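Gripper build, part 8. Skipped a couple of weeks because the left one kept coming loose and I didn't want to post until I knew why.

Quick recap for anyone new. I'm building a pair of hand-held grippers at home. You squeeze the handle, the fingers close, and a camera on top records what they do. The recordings go into training a small arm Golnar Safavi is putting together at her end. I do the hand work, she does the arm.

The loose one first. The pivot screws on the linkage were backing out after an hour or so of use. I'd put threadlock on the right gripper and forgotten the left. Took it apart, cleaned the threads, did it properly. No movement since.

Fingers next. The first set was printed in a stiff filament and cloth slid straight out of it. Swapped to soft blue rubber ones. They bend a bit at the tip when you press down, so you can get under a hem without pinching the bedspread as well. Most of the time.

Cost of the rubber pair was £29. Printing my own in flexible filament would be cheaper but my printer jams on it and I've given up for now.

Mitra Rostami asked what the task is. Folding T-shirts. It's dull, but it's cloth, and cloth is where the first version fell over. Blocks and cups were fine by April.

How I do a run: shirt flat, sleeves in, bottom up to the collar, then in half again. Both grippers, no fingers touching the fabric. If I drop it I carry on and fix it with the grippers - Golnar wants the mistakes left in.

Target is 80 folds on this shirt before I change to another one. I do them in the bedroom in the morning, when the light is good.
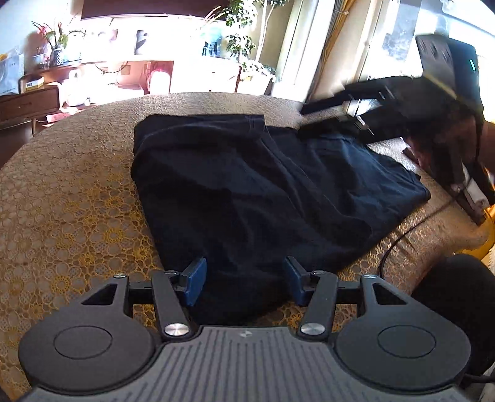 Dark shirts are harder than I expected. The creases don't show up well on the recording and it's easy to lose the edge of a sleeve. Next one will be a lighter colour so we can compare.

The cable is still a nuisance. It drags over whatever I've just folded. I've tried taping it to my forearm, which works until I reach across. Baldur Holst suggested running it up over the shoulder, so I'll try that next.

Also my wrists ache after 2 sets. The handle is too fat for me. I've drawn a thinner one and will print it tonight if the printer behaves.

Files for the finger mounts are going up once I've fixed the hole spacing. The version I shared before is too tight, so please don't print that one.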